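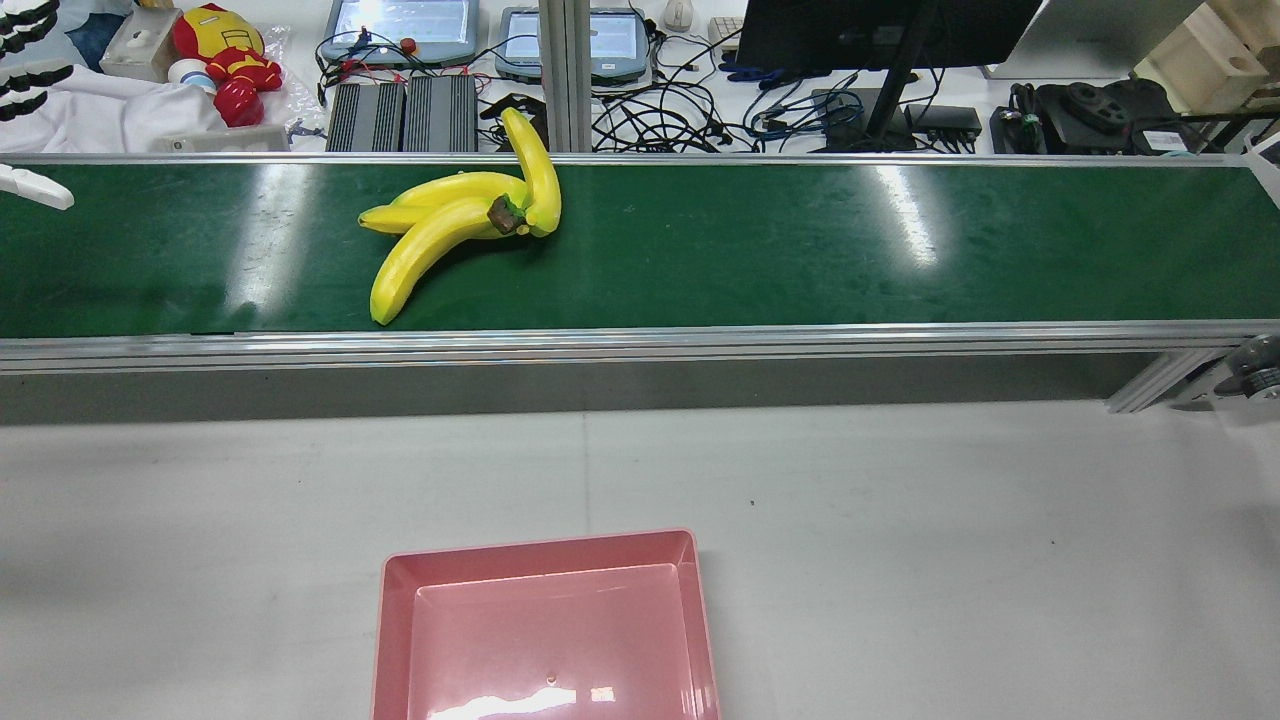
Several members of the Gallance food cooperative have asked that bananas be kept in whole bunches, as single fruit is too often left behind at the end of the day. The Clototberg branch has taken up the request. Beginning in August, bananas will travel the packing belt by the bunch, and each bunch will be set in a shallow bin by hand. Members collecting at Lyons may continue to order by weight. The branch packed 1,273 bunches last season, of which 206 went to school kitchens. 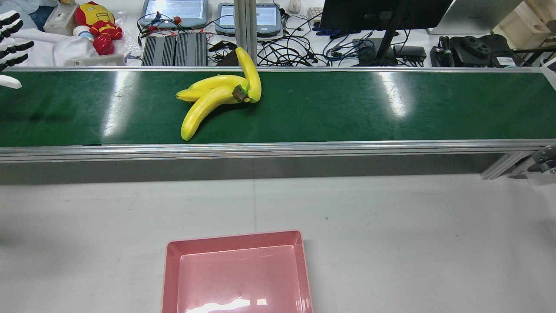
A bunch of bananas on the green belt.

Orders for the first delivery close on 22nd May at the Weva counter.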